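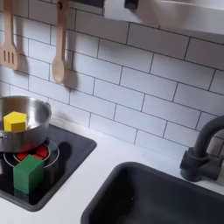 Play kitchen bench, Room 403. Green cube on the cooktop, yellow hex in the saucepan.

Thursday, after lunch

Back from the Villaseñor visit and my head is full, so this is long. Milan, you asked for the parts that matter to the bench. They're mixed in with the rest, sorry.

First thing: the kettle station is much more interesting than the drawings made it look! Crisóforo Palacios walked me through a whole batch. Cut vegetables come down the belt, one person picks and drops into the kettle, another person checks the drop and keeps the count on a clipboard. On a full shift that's 3,000 drops between the two of them. They swap sides at every break so the same shoulder doesn't get all of it. I tried it for one batch and my neck knew about it by the end, and I was slow enough that they had to pause the belt for me.

What I had wrong in my notes from January: I'd written "drop" as one step. Crisóforo does it as two. He goes in low over the rim and then lets go, because if you let go high it splashes, and the kettle is hot and so is the splash. He has a name for people who drop from high up, which I won't write here.

So for us: release height is a safety number as well as a neatness number. I want it in the Wuta settings file under its own heading, where the line crew can find it and change it.

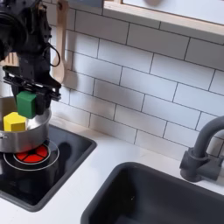

Crew control over the release is the thing I'd push for hardest after this trip. Zinhle Modise runs that shift, and her people have been handed machines before with every setting locked behind a password, and then they get blamed when it jams. She wants them to be able to say "lower" or "slower" and have it happen the same minute. I showed her our bench on my phone, and she went straight to how the lower half of the green block is already below the rim with the fingers still closed on it. "That's where Cris lets go," she said, and then asked what happens when the kettle is fuller. Good question. With the yellow hex down in the pot next to it there's still room, but we've never tried a pot that's nearly full. Adding it to the list.

She also asked the big one, which is who does what once the arm is on the line. The plan as I understand it from Leobardo: the picking side goes to the arm, both people stay, one of them on checking and the other on changeovers and cleaning, and they rotate. Crisóforo likes the changeover job. He doesn't like the idea of only watching. I get it, watching a machine for a full shift would put me to sleep too. We talked about giving the checker the restart and the reject button so there's something to decide, and he got pretty excited about the reject button.

The clipboard: they want to keep it for the first weeks, next to our log. I said yes on the spot. If the two disagree I'd like to know which one is wrong.

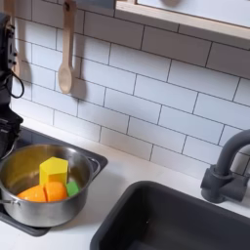

Nikola Kalinowski
Bench technician, Vistley kettle cell

Things to do with the play kitchen before the next visit:

Fuller pot. The green cube, the yellow hex and both orange halves together is a start, but that's still only four pieces in the pot. Zinhle's kettles are packed much tighter than that. Ask Leobardo for more blocks.

Halves. The orange halves lying against each other are the closest thing we have to her cut onions, which also end up stuck side by side. Can the checker's camera tell two halves from one whole? If it can't, the count is off and the person checking gets a worse job than they have today. I'd put this one first.

Release height as a dial. Milan has a spare Nevow panel in the drawer. Big numbers, works with gloves on.

Run 130 drops at the low setting, then the same again one step higher, and write down every touch on the rim. By hand please, on paper, same way Crisóforo does it. I want to see how annoying that is after the first hundred.

Also promised Zinhle that two of her crew can come up here and run the bench themselves before anything ships. She's picking who. Need to book the room and find the spare safety glasses – Milan, weren't they in your cabinet?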